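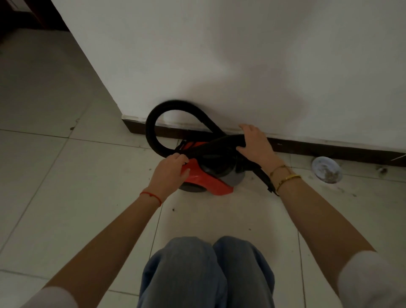
Red vacuum cleaner, with the hose over the top

Putting my small coins together

For a long time I did not understand why my wallet wanted such a high fee. I had bitcoin, not a lot, and I wanted to send a part of it to my cousin Barnabás Farkas. The wallet showed me a fee which was almost one quarter of the payment. I thought it was a bug in Tirau (this is the wallet I use on the laptop), and I even wrote a complaint to their forum, which I have since deleted out of shame.

The explanation came from Naveed Zaidi, who answered me before I could delete it. He asked me how I had received the coins. The answer is that I was paid in very small pieces. In my first years in this country I translated help pages for a site called Platside, and they paid by the page, straight to the wallet, on the same day. I liked this very much. I never asked myself what it does on the chain.

What it does is this. A bitcoin wallet has no balance in the way a bank account has a balance. It holds separate outputs, each one from some earlier payment, and when you spend, the wallet must choose which of them to put in as inputs. Every input takes space in the transaction, and you pay for space. The amount you send does not matter to the miner at all. So a person who was paid once, in one big piece, pays little to send it, and a person who was paid in crumbs pays for each crumb.

I had 371 crumbs. Tirau has a page for this, under "coin control", and I had never opened it. Some of the outputs were so small that to spend them would cost more than they are worth. I learned that the usual word for these is dust, although my dictionary gave me only the other meaning.

The cure is called consolidation. You send your coins to yourself, many inputs and one output, on a day when the fees are low, and later when you really need to pay someone, you have one normal-sized coin to pay with. You still pay for all these inputs, but you pay at the cheap rate and at a time you choose.

I waited for December. Zsófia Vörös, with whom I used to share an office, told me that the fees often go down when the people are on holiday, and I can't say if it is a law of nature but this time she was right. I looked at the fee page in the evening and again before work, and on a Friday it was low enough that I decided to begin.

I did not do it all in one transaction. My first reason was simple fear. If I made a mistake in the address I preferred to make it with a small part. So I took 100 of the older outputs first, set the fee by hand at the lowest rate which the wallet accepted, and sent them to a fresh address of my own. I checked the address three times, also the letters in the middle, which I normally skip. It was not confirmed when I went to bed and it was confirmed when I got up. The rest I sent in two more transactions over the weekend, and I left out the pieces which were not worth their own cost. They are still sitting in the wallet, marked as frozen so that Tirau will not pick them up by accident.

There is one more matter, and I should have read about it before and not after. When you put all your outputs together in one transaction, anybody who looks at the chain can guess that they belong to the same person. My Platside payments were never a secret, so I don't lose sleep. But I also had a few outputs from Sturkach, the exchange I used for a while, and these are connected to my passport. Now the two histories are connected as well. Aivar Navickas wrote to me that I should have made separate groups, one for each source, and he is correct. If you label your coins when they arrive, it is easy to do. I had no labels. I have labels now.

Somebody will say that I should simply have used Lightning for the small payments. Perhaps yes. Platside did not offer it then, and I am not sure that I would have managed the channels at that time, when I could hardly manage the tax forms. About taxes, please ask a person who knows the rules where you live. I wrote the date and the fee of each transaction in my notebook and I will give it to my accountant in this form.

Barnabás got his money in the new year. The fee was small enough that I had to look for it in the window. He has spent it already on a second-hand bicycle, and he asks if I can lend him a bit more for the brakes.

Next time I want to write about how I store the backup words, once I have decided between steel and paper.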